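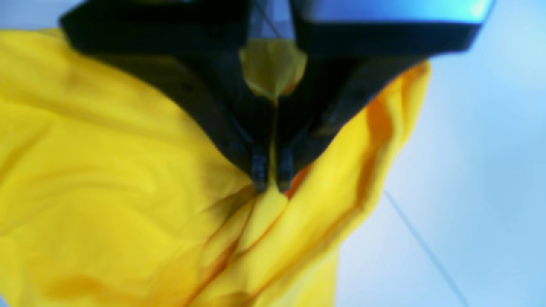
Okay, I've been promising a thread on picking colors for quilts and I finally have coffee and a free evening, so let's go. My whole color education can be boiled down to one fight I keep having with myself, which is that I buy blues and I need yellows. Look how hard a bright yellow works when it's crumpled up over a pale blue! You don't even have to iron it to see that. My stash has 20 blues in it and two yellows, and every quilt top I've made from it looks like a rainy window.

I started quilting 18 months ago. Before that I'd sewn one pillow and a very sad apron. So please take all of this as notes from someone a few steps ahead of you on the trail, and if you've been doing this for decades, come yell at me in the replies (nicely).

First thing that helped me: value matters more than color. Value just means how light or dark something is. I had a red and a green that looked wildly different on the bolt, cut them both into triangles, sewed an entire block, stepped back, and the triangles had vanished. Same value. Mush.

The fix is your phone. Take a picture of your fabrics in a row and switch it to black and white. If two of them turn the same gray they're going to blend, and you can decide if you want that. I do this right there in the aisle now and I no longer care who sees me.

Speaking of aisles - I get most of my cotton at Chege, the little place by the old post office. Mercy Owino cuts for me there and she has the best eye of anyone I know. She'll let you pull bolts and stack them on the end of the table for as long as you like, as long as you put them back. (Put them back!!)

Mercy's trick: pick one print you love, then find the colors you didn't notice in it. I brought her a floral I thought was pink and navy. She pointed at a tiny bit of mustard in the middle of the flowers and went and got a mustard solid. That quilt is on my bed right now and it's the only one I've made that strangers compliment.

Solids. I was scared of solids. They show every crooked seam and mine are all crooked. But if everything in the quilt is a busy print your eye has no place to sit down. I try to make a third of the top solid or close to it, and those tone-on-tone prints that look plain from across the room count.

Warm colors jump forward, cool colors hang back. You've heard that a thousand times and so had I, and I still put a big orange square in the corner of a baby quilt and then wondered why the corner was all anyone looked at. Spread your loud color around, or put it somewhere you mean it.

You need less of the loud one than you think, too. A quarter yard of a strong yellow will carry a lap quilt. I learned that after buying three yards, so if anyone local wants some, I have a lot of yellow binding in my future.

White is a whole family! There's white, there's off-white, there's the cream that looks lovely until it's next to real white and then it looks like it's been in a smoky kitchen. Pick one background and buy all of it at once. I ran out once and went back, and the new bolt was a slightly different shade. It's in the bottom two rows. I see it every single night.

Light matters a lot. The bulbs in my sewing room are warm and they turn every gray into beige. I carry things to the back door now before I cut. Tadeo Domínguez from my guild does it twice, once in the morning and once at night with the lamps on, because that's when people are really under a quilt. Very sensible man.

Okay, the part where I admit something. I laid out a 600-piece scrap quilt back in July with no plan at all, just grabbed whatever came out of the bag, and it's gorgeous. No gray photo, nothing. The only rule was that two of the same print couldn't touch. So maybe ignore the whole thread, I don't know.

I do think it worked because the scraps were from everybody at guild, so there were colors in that bag I'd never buy. Browns! A really awful lime! The lime is my favorite piece in it now. Swap scraps with people whose taste annoys you.

A couple of you asked about prewashing reds. Yes. Always. I use a color catcher sheet too, and I still hold my breath when I open the washer.

Next up for me is a plain nine-patch for my sister, who asked for "something blue." I'm sneaking yellow into it - she can fight me. Drop your color disasters below, I want to see the mushy ones most.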